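Country researcher wanted for our next business report

Hello! I'm Parveen Durrani and I edit the country reports at Prekton, a small publisher of economic research. We've just started on a new edition covering trade, farming, banking and transport, and I need another researcher to join me and my colleague Shagufta Soomro at our Drindgate office.

Most of the job is talking to people. You'd be ringing exporters, bank managers, port officials and the odd minister (they do ring back, usually at lunchtime), then turning your notes into chapters a busy investor can follow. The last edition had 249 interviews in it and I did far too many of them myself, so you can see why I'm keen!

The first chapter you'd take on is food exports, fruit and veg mainly, and how growers are coping with higher freight costs and a weak currency.
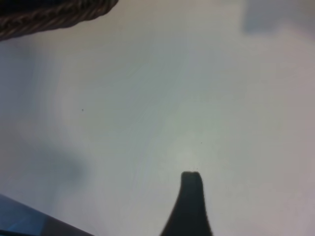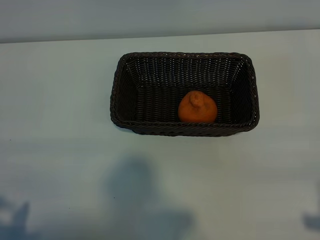

After that you'd move on to the banking chapter with Shagufta, who knows the central bank's figures better than anyone I've met and is very patient with beginners.

I'd love to hear from you if you've spent a year or two in business journalism, research or a trade body. You don't need an economics degree (mine is in French), but you should be happy with a spreadsheet and able to tell a trade deficit from a budget one. A second language would be lovely. There's some travel, normally 3 trips a year of 10 days each, and we pay for all of it, visas included.

It's a full-time post starting in May. We're in the office most of the week, with Fridays at home if you like.

To apply, send me your CV and a page on any export industry that interests you. Please don't send a polished essay, I'd much sooner read something with an opinion in it. Put "Researcher, Drindgate" in the subject line so it doesn't get lost among the press releases.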